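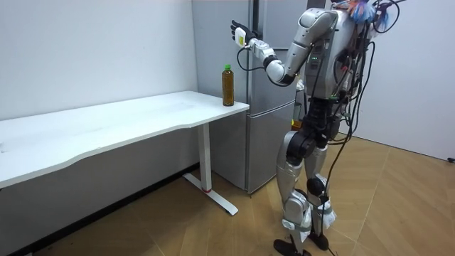 Humanoid with its right arm raised, Sastlow lab.

We spent an afternoon in January at the Sastlow lab in Tornau, mainly to find out what a humanoid costs to run. The robot works beside a desk and a refrigerator, with a bottle as the object. Our own room at Bukhari is 13 square meters, so floor space was my first question.

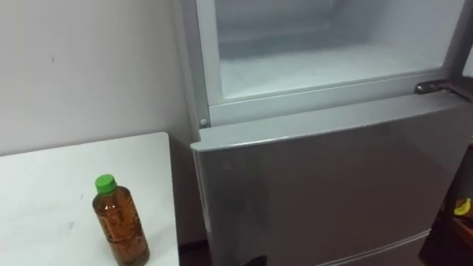
The quote we brought along from Grernetti covers the robot and one pair of hands. It leaves out spare hands, and Sastlow advised us to budget for 4. Delivery is 40 working days. Service visits are billed by the hour, travel included – worth asking about before signing.

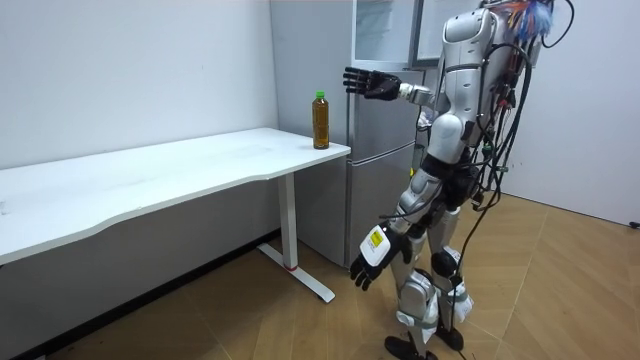 Cables need their own line too. Sastlow logged 421 hours of running time last year and replaced several sets. Furniture can be ordinary. We will ask Grernetti for a revised quote with hands and cables listed separately, and hold off on the second desk until spring.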